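### 3.2 Item classes and layouts

The household items were grouped by where they are normally kept, and the cosmetics group was drawn from what people leave out on a dressing table or bathroom shelf. It was chosen for its mixture of rigid and soft parts. A lip gloss tube is a small rigid cylinder with a cap of nearly the same width as its body, and it will roll if placed on a slope. A makeup brush has a rigid handle, but its head changes shape when pressed and recovers slowly, or only in part, after repeated handling. Storage advice for the two differs accordingly. Tubes may be stored upright or flat, whereas brushes should not be left standing on their bristles.

Layouts were taken from the Tranonness list, which contains 55 arrangements of small personal items on a table. Each arrangement gives the number of items, the approximate spacing between them and the direction in which the long axes point. No arrangement calls for items to be stacked, and all of them assume that caps are closed. The Fawzy labels were used for item types. Under these labels a brush is named by the outline of its head (round, slanted, fan) and not by its cosmetic purpose, as the same brush is often sold for more than one use.

Figure 4 gives a typical cosmetics layout, with three lip gloss tubes and two brushes lying flat on a white tabletop. The slender brush lies almost parallel to the tube beside it, and the two are readily confused in outline when only the handle is considered. The fan brush is the largest item in the group and is identified from its head alone.
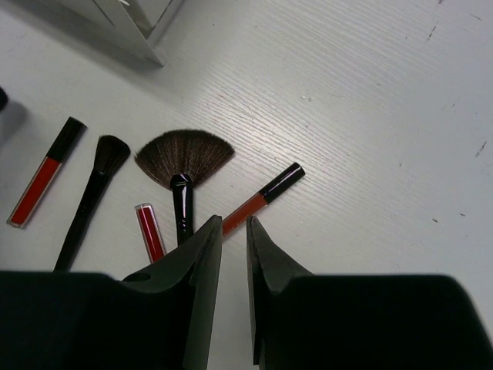 **Figure 4.** Cosmetics layout with lip gloss tubes, a slender brush with a slanted head and a fan brush. The tube at the far left has a black cap and a bright red product in a transparent body.

### 3.3 Labelling of elongated items

Elongated items were labelled with a single axis running from the working end to the opposite end. For brushes the working end is the tip of the bristles. For lip gloss it is the cap, as the applicator is normally fixed inside it. Where part of a handle was hidden, the axis was extended along the visible section and marked as partial — no attempt was made to estimate the full length.

The fan brush required a separate rule. Its head is much wider than its handle, and early labels placed the axis through one corner of the fan instead of through the middle of the rim. The rule adopted in February takes the midpoint between the two side corners. It was applied to the whole Huma set of 2,000 layouts, and 12 labels were corrected as a result.

Transparent tubes were outlined at the outer wall, including any clear base below the product. Outlining the coloured product alone gave tubes that were too short and too narrow, and the error varied with the thickness of the wall. The same convention is used for the bottles and jars in Section 3.4.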